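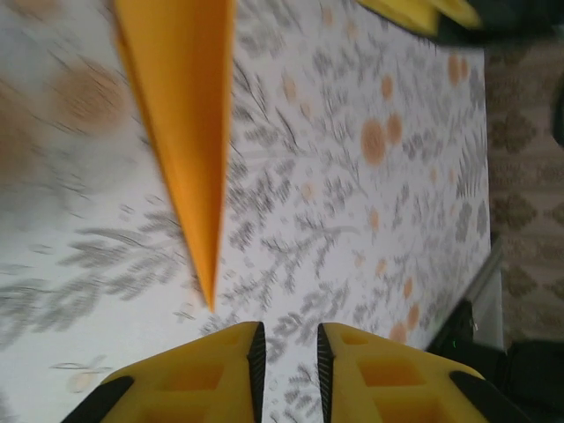
Yellow fingers with black ridged pads, patterned surface behind.

Ticket 1081 -- Retail unit lease, rent schedule showing wrong figure
Opened: 2020-05-22
Raised by: Smaranda Ilie, Purkusstead office
Status: Closed

Problem
The lease record for the phone shop at Fludcombe station shows a unit size of 663 square feet. The signed lease says 875. The yearly rent is worked out from the size, so the draft invoice to the tenant, Văduva, is too low. The service charge is wrong for the same reason.

Steps tried
Opened the record and typed in the right size. It saved without an error, but went back to 663 when the page was loaded again. Same result in a second browser and on a colleague's login.

Reply from support
Please check whether the unit is linked to a floor plan. If it is, the size is read from the plan and anything typed by hand is overwritten.

Reply from Smaranda
It is linked. The plan is the old one, from before the kiosk next door was taken into the shop. The new plan is in the Drukdale folder but has not been attached to the unit.

Reply from support
Detach the old plan, attach the new one, then press Rebuild on the rent tab. Do not delete the old plan -- the previous tenant's invoices still point to it.

Result
Size now shows 875 and stays there after a reload. The rent matches the lease. The service charge did not change until Rebuild was pressed a second time. Support have logged that as a separate fault.

Draft invoice cancelled and raised again. Nothing had been sent to the tenant.

Still open elsewhere
The unit opposite shows 900 and has no plan attached at all. Smaranda will check it against the lease and raise a new ticket if needed.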